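4. Setting Up the Draining Area

Read this section before placing the Bostura dish rack for the first time. It covers the rack, the table surface and the order in which cups and mugs are loaded. Plates and pans are covered in Section 5.

Revised October 28, 2021. Technical content: Arnout Dekker.

4.1 Choosing the surface

1. Use a level table or counter. The rack has no adjustable feet.
2. Wipe the surface and let it dry. Grit under the wire base scratches varnish.
3. Keep 300 mm clear on the loading side of the rack. Mugs are set down here before they go in.
4. Place the rack at one end of the table, with its short side to the wall if there is one.

Note: On a surface that marks easily, put the Astero drip mat under the rack. The mat is sold separately.

CAUTION: Do not place the rack on a stove, even when the stove is off.

4.2 Staging the drinkware

Bring the drinkware to the table before loading. Heavy mugs and light cups are staged apart. A mug that rolls into a light cup will knock it over, and a clear cup is easy to miss against a plain tabletop.

5. Stand light cups upright near the middle of the table.
6. Keep mugs on the side nearest the rack. A mug resting on its side is stable only while its handle stops it from rolling — check this before letting go.
7. Leave open table between the mugs and the light cups.

The layout below has the white wire rack at the left edge of the table, a dark green mug on its side in the lower left area and a small clear cup standing at the center.

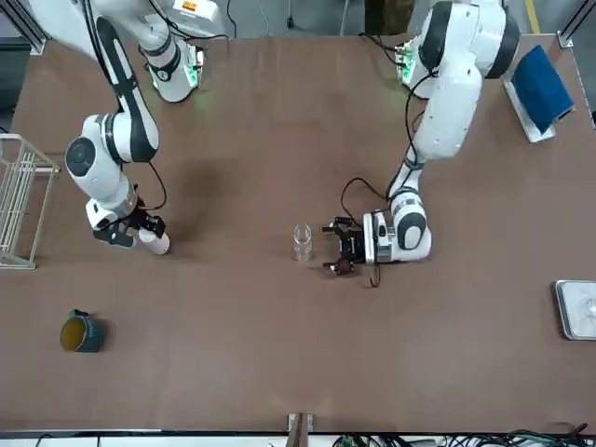

4.3 Loading

8. Load mugs first. Hold each mug by the body, turn it mouth down and lower it between the wires.
9. Turn all handles the same way, toward the open side of the rack.
10. Load light cups last, mouth down, at the end away from the mugs.
11. Check that no item rests on the rim of another.

Note: Mugs with a wide base may not fit between two wires. Set these on the rack floor at a slight tilt so that water runs off the base.

CAUTION: Do not stack mugs. The upper mug holds water in the lower one and can slip when the rack is moved.

4.4 Unloading and care

12. Unload in reverse order, light cups first.
13. Empty the drip mat, if fitted, before lifting the rack.
14. Wash the rack in warm water with dish soap. Do not use steel wool on the coated wires.
15. Inspect the coating at the corners. If bare metal shows, stop using the rack and order a replacement from Cinville, part 34-2.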